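Budget sanity check — two arm cell, sim first or hardware first?
Automation Buying & Planning > Small Shop

shimstock_dee
OK so quick version, I'm on lunch. We're a small contract shop, mostly kitting and tray loading. Boss wants a two arm cell by September. I have a quote from Gondow for the pair of arms plus controller, a quote from Plemov for grippers, and nothing for stands, guarding, or the hours it takes to get it all talking. Been mocking it up in simulation at night before anybody signs anything. Question is how much of the budget do I hold back for the stuff not on the quotes. And does sim time count as "planning" or am I kidding myself.

bracketfarm
Hold back 40 percent. Not joking. Arms are the easy line item. Cables, mounts, the plate you mill twice, air, the fence. We did ours on 20 and ran dry before the e-stops were wired.

shimstock_dee
40 is going to make him choke. Anyway, current state of the mockup. Right arm with gripper up, stand off to the left with the tray on top and the marker on its front. Floor's wood colored, don't care.

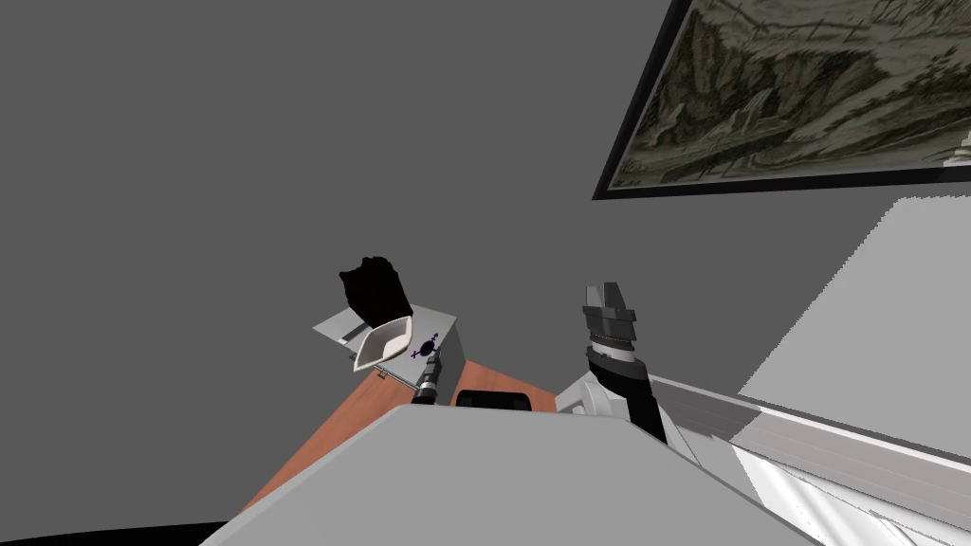

Do I need to buy the stands from the same outfit as the arms?
Any stand stiff enough for the load will do, as long as you match the bolt pattern and can anchor it to the floor.

Answering my own question there, got that from the Gondow rep by phone this morning. Posting it so the next person doesnt have to call. He did say get the bolt drawing in writing before you pay for steel.

old_pneumatic
Rep told you right. Rep will also sell you his stand if you sound unsure on the phone.

I'd push back on the sim thing though. You can spend a month of evenings making a pretend room and it won't tell you your part is oily. Buy ONE gripper. Put it on a bench. Pick up your worst part 3000 times. Then talk to me about arms.

kestrel44
Disagree with pneumatic, sort of. Sim won't tell you about oil but it'll tell you if the arm reaches the tray without folding up on itself, and that's the mistake that costs real money. We bought a reach too short. Whole cell got rebuilt around it. The gripper was fine, the gripper was never the problem.

old_pneumatic
Tape measure does that for free.

kestrel44
Tape measure doesn't do wrist angles.

bracketfarm
both of you. She asked about budget

Davina Baxter
Using my real name here because I sign the POs at my place and people can hold me to it. I've bought three cells now. How I lay out the sheet:

Line one, arms and controller, quoted.
Line two, end effectors, quoted, PLUS a spare set of fingers and pads. Pads wear. Order them with the first shipment or wait on freight later.
Line three, stands, guarding, floor work. Get a local number. Rendwood did our last guarding and the quote held, but lead time was long so ask early.
Line four, integration hours. Your own people's hours too. This is where everybody cheats.
Line five, downtime on the old process while you switch over.

Then contingency on top of all that, and if lines three to five are real numbers you can get away with a lot less than 40. Bracketfarm's 40 is what it costs when those lines are blank.

bracketfarm
ok thats fair. They were blank

shimstock_dee
This is super helpful, copying the lines straight into my sheet. Line five hadn't crossed my mind at all.

Re spare pads, Plemov has a pad set at 1357 for both grippers. Is that nuts? Felt nuts. Bepari has something cheaper but it's a different mount and I'd need an adapter, and then the adapter adds length and then kestrel's reach thing bites me.

old_pneumatic
That's nuts. Ask what the pad is made of and cut your own.

Davina Baxter
Depends what it includes. If it's fingers and pads both it's high but not insulting. If it's only pads then yes, push. Ask for it to be thrown in with the arms order, they want the sale closed before quarter end same as anybody. And don't cut your own until the warranty's up, read that clause first.

kestrel44
On the adapter, put the extra length in the sim before you rule it out. Five minutes. Could be you have plenty of room at the tray and you're paying extra for nothing.

shimstock_dee
Yep doing that tonight. Here's the gripper view from the same mockup — fingers wide open, that's the opening I've been planning around. Our widest part should clear it but I want to measure on a real one before I put it in writing.
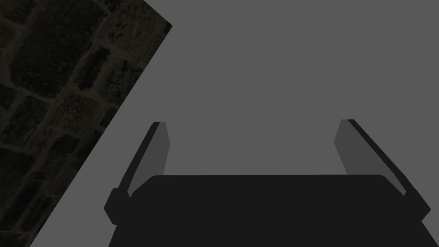
Gripper open and empty, pads facing in. Stone wall top left is just room texture.

old_pneumatic
Why is there a castle wall in a kitting cell

shimstock_dee
premium feature. extra on line three

bracketfarm
lol. Couple things on opening width. Spec sheet stroke isn't usable stroke. You want slack each side for parts sitting crooked in the tray. If your widest part eats almost 70 percent of the stroke you're good, past that I get nervous. Somebody will argue.

old_pneumatic
I'll argue. Depends on the tray. Good tray, parts nested, you can run way tighter. Spend on the tray, it's the cheapest accuracy in the building.

kestrel44
OK agree with pneumatic on that one. Mark it down.

Davina Baxter
Tray should be its own line then. I bury it in line two and always regret it. Also get trays in multiples, you need one loading while one's in the cell, plus whatever gets dropped.

shimstock_dee
Tray line added. So plan as it stands:

— ask Plemov what's in the pad set, try to get it bundled
— one gripper on loan for bench testing w/ our oily part (you win pneumatic)
— adapter length into sim, compare Bepari
— local quotes for stands and guarding, Rendwood is on the list
— own hours as a real number, downtime as a real number
— arms order LAST

Meeting with the boss is Wednesday. I'm going in with two versions, one with everything in it and one with a single arm and space left for the second.

Davina Baxter
Single arm version is smart but buy the two arm controller up front if the price gap is small. Retrofitting ours was the worst money I spent.

old_pneumatic
Unless the second arm never comes. Seen that plenty. Controller with an empty port for years.

Davina Baxter
Also true. Get both prices and let him pick.

shimstock_dee
Will do. Lunch is over, will post the numbers after the meeting if he doesnt throw me out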